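Print this page | E-mail this page

Open Day at Humosetti: Can a Machine Tidy Up Yet?

Humosetti opened its workshop in Finudthorpe to visitors one Wednesday in June. Entry cost $2, which went toward coffee. I got there a little after ten and stayed until they started stacking chairs.

The first hall is for shop-floor work. An arm called Vídalín was moving jars from a crate to a shelf. It placed 17 jars while I stood there and dropped one, which a staff member swept up. It was slower than any stock clerk I have worked with, but it didn't stop for lunch. The sign beside it said it had done 1068 jars since Monday.

The second hall is for the home. A machine named Nekusex folded hand towels well and T-shirts badly. With a fitted sheet it gave up and rolled back to its charger. The guide said boxes are easy because they keep their shape, and bags are hard because they don't. Most homes have plenty of both.

The last stop was a table of handouts and a wall of pictures on picking things up in lived-in rooms. 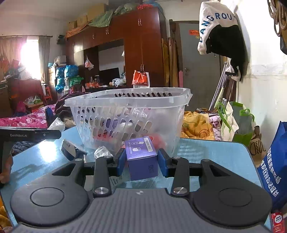

Can you buy a machine today that will clear a cluttered table without help? Some will manage a few stiff objects on a good day, but a person still has to stand by for the rest.

The company's poster gives 2033 as the year for a home model. The guide would not promise it. Parking is behind the building, and the second hall has no seats, so wear decent shoes.

Comments

millroad: Went in the afternoon. The towel folding was down for an hour.

Pat_in_back: I'd pay for one that does only socks.

tenpenny: Is the jar arm the same one they showed last year? It looked faster then.

Print this page | E-mail this page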